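Quiet, please: a season with the head of court security at the Pustcombe Open
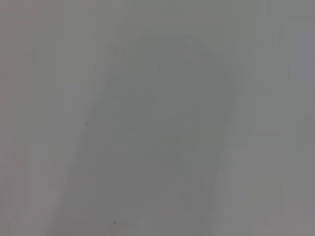 The job, she says, begins long before anyone has picked up a racket. By the time the first fans are lining up at the east gate with their folding hats and their sandwiches, the head of court security at the Pustcombe Open has been on her feet for hours, and she has usually had two breakfasts. "One at home and one here," she says. "The one here is better, because somebody else makes it."

We met in the little office under the main stand in August, a few weeks after the tournament had packed up for the year. She asked that her name be left out, as she does every time a reporter calls, and I was glad to go along with it. She talks easily and at length, and she poured me so much coffee that I was up half the night.

Pustcombe is a small stop on the tennis calendar. The main court holds 2,922 people when every seat is taken, and on finals day every seat generally is. Her team this summer came to 306, counting the bag checkers, the gate staff, the people who sit on the little stools facing the crowd, and a night crew she speaks of very fondly. Most of them come back year after year. "I have a fellow who started with me when he was in college, and now he brings his daughter to work the lost and found," she told me. "I didn't plan on a family business, but I seem to have one."

I had come to ask about the crowds, which people in the sport will tell you have been getting louder. She took her time over that one.

"Louder, yes. I don't mind loud," she said. "When I started, if you coughed during a second serve, three people turned around and glared at you. That was no fun either. What I watch for is when the noise stops being about the tennis. You can feel it in a section. People stop looking at the court and start looking at each other, and then I want somebody friendly standing in that aisle, right away, before there's anything to be friendly about."

Friendly is a word she uses a lot. New staff get a training day in the spring, and a good part of it is spent practicing how to say hello. She has them walk up to a stranger and ask how the match is going, over and over, until it stops sounding like a police stop. Some of the bigger men find this very hard, she says, and she has a soft spot for them.

There was one bad evening this year, during the doubles semifinals, when a group in the upper rows began shouting at a line judge and would not let it go. Her staff spoke to them twice. After the second time, five of them were walked out to the parking lot, and one of those came back the next morning to apologize with a box of peaches. "They were good peaches," she said. "I still didn't let him in until the next round. Rules are rules - but I did thank him."

The tournament changed its ticketing this season, moving over to a system from a firm called Kesico, and she admits she was dreading it. The first morning was slow, and the line went back past the practice courts and nearly to the road. By the middle of the week it had settled down, and she now says she would not go back to paper, though she misses tearing the stubs. She also has kind words for Edulura, the outfit that runs the training day with her, and for the radios, which finally work in the tunnel.

Next year the organizers hope to add seats and bring the main court up to 3,000. I asked whether that worried her, and she laughed. "It's a few more rows. I'll want 12 more people, and they'll offer me six, and we'll have that conversation over the winter like we always do."

What she would really like, she said, is to see a match. In all her years at Pustcombe she has never watched one from the first ball to the last. She hears them instead, through the concrete over her desk, and claims she can tell from the sound of the feet whether a set has gone to the home player - a sort of rumble that starts on the left side, where the locals sit.

Before I left she walked me out past the courts, stopping to pick up a bottle cap and to try the handle of a gate she had already told me was locked. It was locked. She tried the next one too.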